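Plateau de table Cudura blanc, 125 x 110 cm : essai après un an d'usage
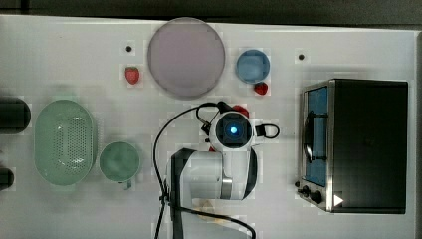

Le plateau est vendu seul, sans piètement, en trois finitions : blanc mat, gris et noir. J'ai pris le blanc mat, en 125 x 110 cm, pour remplacer un plan de cuisine d'appoint devenu inutilisable autour des fixations. Il repose sur un châssis acier Vuta acheté séparément. Les deux fabricants annoncent une compatibilité directe ; dans les faits, il faut repercer deux points sur six.

Montage

La notice tient sur une feuille recto verso. Les inserts filetés sont posés en usine et correctement alignés sur les grands côtés. Sur les petits côtés, l'entraxe ne correspond pas aux platines Vuta. J'ai utilisé un foret à butée et des inserts de rechange Jumeck, vissés à la main. Ne pas employer de visseuse à choc : l'un de mes inserts d'essai a foiré au premier serrage. Compter une heure seul, un peu moins à deux.

Planéité

Contrôle à la règle de 979 mm, cales d'épaisseur, plateau chargé à vide puis après douze mois. À la livraison, aucun jour mesurable dans le sens de la longueur. Dans l'autre sens, léger creux au centre, stable depuis. Une entretoise sous le milieu du plateau me paraît utile si l'on compte y poser un robot pâtissier lourd ou un four compact. Percy Escobar, qui a monté le même ensemble dans son atelier, l'a ajoutée dès le départ et ne constate pas de creux.

Tenue aux taches

Essais sur une chute fournie avec le plateau (bonne idée du fabricant), temps de contact de deux heures, nettoyage à l'eau tiède et au savon neutre :

Café : aucune trace.
Vin rouge : aucune trace.
Jus de betterave : voile rosé, parti au second passage.
Curcuma dans l'huile : auréole jaune persistante, atténuée au bicarbonate mais encore lisible en lumière rasante.
Encre de marqueur : partie à l'alcool ménager.

Le mat marque davantage les traces de doigts gras que le satiné de l'ancien modèle Mamani que j'utilisais auparavant. Il renvoie en revanche beaucoup moins la lumière des spots – point appréciable sous un éclairage direct.

Chaleur et rayures

Je n'ai pas testé de casserole posée directement, la notice l'exclut. Une tasse brûlante ne laisse rien. Côté rayures, les fonds de céramique non émaillés déposent des traits gris qui s'effacent à la gomme mélamine, à employer sans appuyer sous peine de lustrer la zone. Un couteau d'office marque la surface de façon définitive.

Service après-vente

Un chant légèrement ébréché à la réception. Photo envoyée, réponse de Lovisa Kristiansen, du support, sous deux jours ouvrés, avec envoi d'un bâton de cire assorti. La teinte est correcte, la retouche reste visible de près.

Pour : planéité, teinte régulière, chute d'essai fournie.
Contre : entraxe des petits côtés, curcuma, traces de doigts.

Note : 7,5/10. Le prix a augmenté en septembre ; à l'ancien tarif, j'aurais mis un demi-point de plus.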